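Werkura Gripper Trials: Frequently Asked Questions
Print | E-mail this page
Maintained by Naa Tsikata. Last revised Apr 22, 2026. 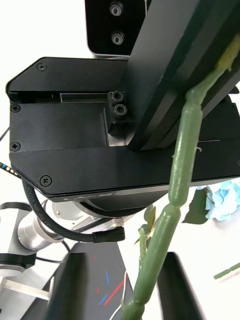

The trials compare two parallel grippers, the Ridby and the Du, on light, flexible objects that are passed from one arm to the other. Questions about arm calibration are covered on a separate page.

Which grippers are in the comparison?
The Ridby with flat plate fingers and the Du with its stock fingers. Both were run on the same pair of arms with the same controller. A vacuum tool was considered and dropped, as artificial stems give a cup nothing to seal on.

Why use artificial flowers as test objects?
They bend, they snag, and they keep the same shape for longer than fresh stems do. A segmented stem also has narrow joints where the diameter changes, so a grip that is good on one section can slip on the next. Rigid blocks did not separate the two grippers in the first round.

What counts as a successful handover?
The receiving gripper closes, the giving gripper opens, and the stem stays in the receiving fingers while the arm retracts 100 mm. A stem that rotates in the grip is scored as held but is flagged. A stem that touches the table is a failure.

How many handovers were run?
3000 in total, split evenly between the two grippers. The first 1000 used the old finger pads and are reported in their own table.

Where is the camera mounted?
At the wrist, looking out past the fingers. Fiifi Bonsu also tested a fixed overhead camera. The overhead view was easier to calibrate but lost the stem whenever the second gripper housing came over it. The wrist view keeps the gap between the fingers visible at close range. Its weak point is the approach, when the other gripper can fill a large part of the view.

Does a white background matter?
For segmentation, yes. Thin green stems separate cleanly from white. Black fingers do too, but pale petals do not, and thresholds had to be raised for those. Results on a cluttered background are not yet available.

Can I mix the two grippers on one cell?
Yes, provided the controller firmware is the same on both sides. Set the tool offset for each arm separately. The Cluludham configuration file assumes matching tools and will load without a warning if they differ.

My cable catches during wrist rotation. What should I change?
Leave enough slack for full travel of the last joint, then limit that joint in software before the loop goes tight. Do not tie the cable at the connector. Ayuba Appiah's routing notes are in the setup folder.

What closing force should I start with?
The lowest setting that passes the retract test, plus one step. Higher settings flattened the leaf sprigs and made release less reliable on the Ridby.

Do the finger pads need replacing?
Inspect them at the start of each block. Replace both pads of a pair together and repeat the zero-width calibration afterward. Runs made between a pad change and a calibration are excluded from the tables.

Which gripper performed better?
The Du released more cleanly. The Ridby tolerated more position error on approach. Levente Vincze prefers the Ridby for receiving and the Du for giving, and the September round will test that arrangement directly.

Can I get the logs?
Joint positions, gripper width and wrist video are available on request from Nana Osei. Force readings are left out until the sensor drift on arm 2 has been corrected.

Print | E-mail this page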